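BRINVILLE, 12/6/19 – The Brinville Student Robotics Club is pleased to announce that it has entered the Lomano Household Skills Challenge, and slightly less pleased to announce that the event is laundry.

The club had asked for the obstacle race. Obstacle race places went quickly. Its 13 members have therefore spent the season since August learning how cloth behaves, a subject on which the cloth has offered little help.

The project, named Rirkov after a typing error on the entry form, starts with hand-held grippers. Students use them to pinch, lift and spread garments on a covered table, and the recordings become training material for the club's software. The target is 900 recorded attempts by the regional round. The club has 265.

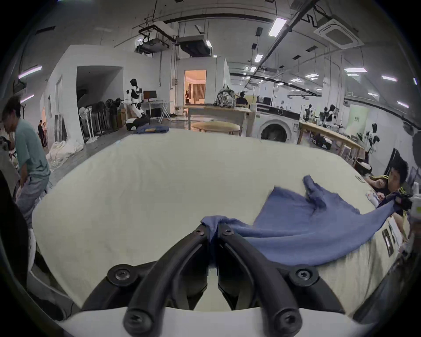
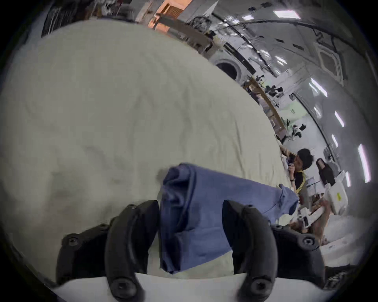
Gripper practice with blue cloth at the club workshop.

"People ask when it will fold a fitted sheet," said Theophilus Tetteh, the club's faculty adviser. "I ask them when they will."

Under the challenge rules, each team has eight minutes to flatten and fold a garment chosen by the judges. Points are lost for dropped items and for what the rule book calls "rolling it up and hoping." The club has appealed the second item.

Parts for the entry were paid for by Manurung Hardware, which asked only for its name in this release and has now had it.

New members are welcome. No experience with robots is needed, and experience with ironing will be treated as an unfair advantage.

Filed under: Schools & Clubs | Robotics | Local Announcements

Comments (3)

dryercrumbs: Can they do socks? Asking for my whole house.

Marge_on_Fifth: My grandson is in this club and his bedroom floor shows no sign of it.

pk_welds: I'd still have picked the obstacle race – good luck though

Contact the club office | Copyright 2019 | Back to top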